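Home | Talks | Notes | Contact

Folding on the bed: my notes for the Habte evening, December

(Start without the slides. Say hi to Etenesh Endale, who talked me into this!)

OK, so I fold on the bed. I know, I know, half of you have a proper table and the other half use the couch. But a bed is the biggest flat thing most of us own, and if you put a woven sleeping mat over the covers you get a surface that's firm enough to work on and still kind to your clothes. Mine cost 80 at Rurkero and I'd buy it again tomorrow.

Start with a corner. Always a corner! If you grab a big white cloth by the middle you'll be chasing it all night, but lift one corner and the rest sort of follows along.

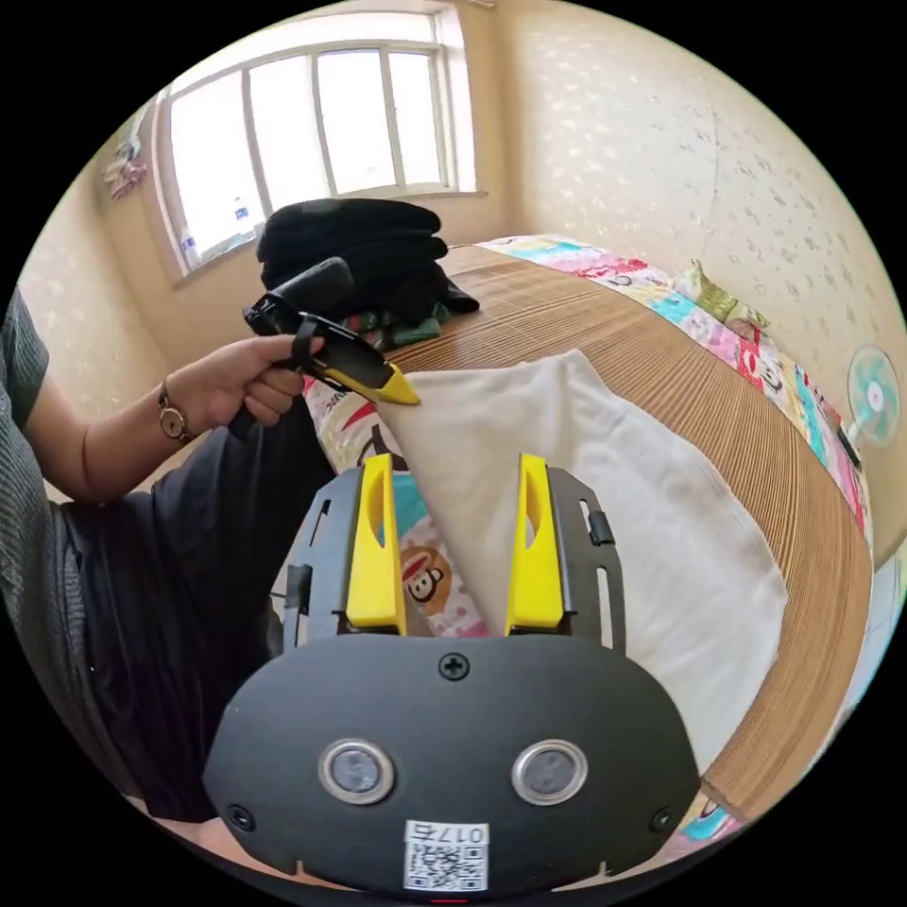
Second thing, and I go on about this at home, is smoothing before folding. Flat palm, middle to edge, then stop. People keep stroking the same spot like it's a cat. (Pause here, Kiros Worku will laugh, he does it.)

Then sweatshirts. Ugh, sweatshirts. The body is easy and the sleeves are where it all goes wrong, so I pull one sleeve straight out to the side before I do anything else. Get it long and flat, then bring it back across the chest. Other sleeve, same again.
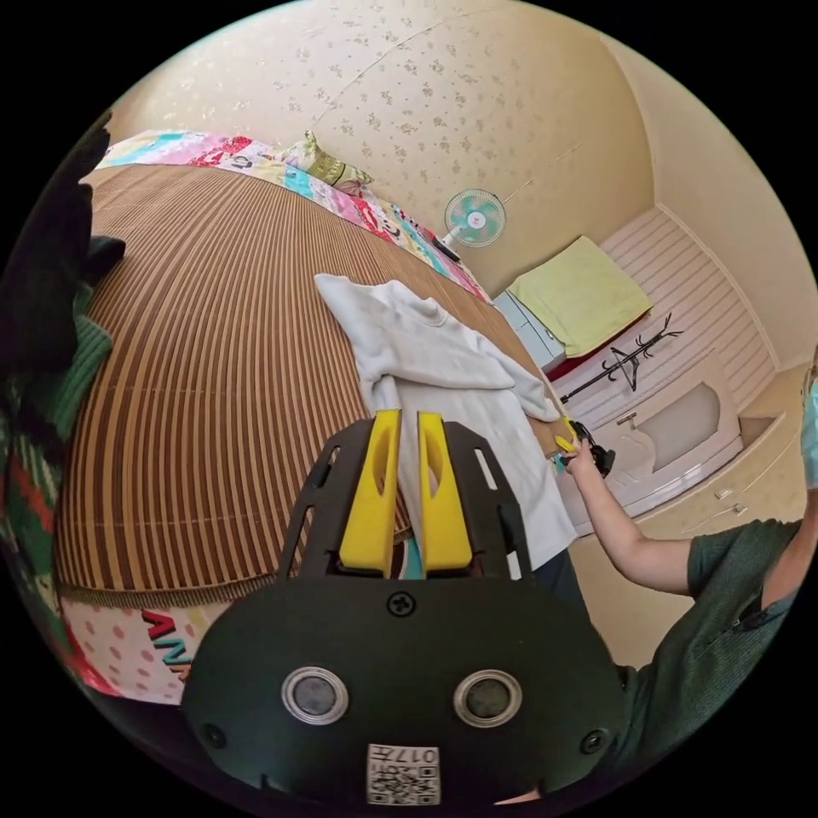
Hoods I fold down last, on top, and if it's a thick one I leave it a bit puffy. Life's short.

Keep the quilt and the pillow pushed to the far side while you work, along the wall, so you've got the whole mat to play with. Towels can go on top of the nightstand as you finish them. I used to pile everything at the foot of the bed and of course it slid off.

(Ask who folds in the morning and who folds at 10 p.m. Take hands. If there's time, do the fitted sheet, if not, skip to questions. Handout is on the chair by the door, 133 copies, please take one!)

Contact: Habte evenings | Copyright Hotitberg | Back to top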